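Minutes of the Bolis Constitution Reading Circle, December meeting

I took the notes again, so blame me for the spelling. We started a bit after seven with 9 of us round the table. Last time's minutes went through once I'd put right the page number (186, and I'd written 168, sorry!).

Our subject was jury trial in civil cases, so the Seventh Amendment, and we stuck to it for most of the evening. I read out the bit about suits at common law and the twenty dollars, which always gets a laugh. We talked about why the Anti-Federalists were so cross that the original text only promised juries in criminal cases, and then spent ages on what "re-examined" means when a case goes up on appeal. 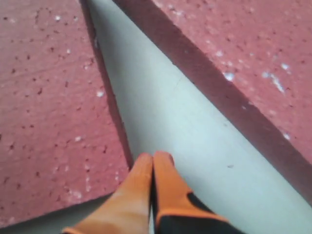

A remark from the far end of the table was that the twenty dollars is a red herring, and that the real argument is over what counts as common law and what counts as equity. I think that's right, and I've put it down for a proper go next time. Two of us still want the sum explained first.

Agreed: we carry on with the Mustidar reader, up to page 329, and skip the appendix.

Money: the tea tin is 5 pounds short. I'll ask at Plakum whether the room costs the same after the new year.

Any other business: please bring back the blue folder. We finished just before nine.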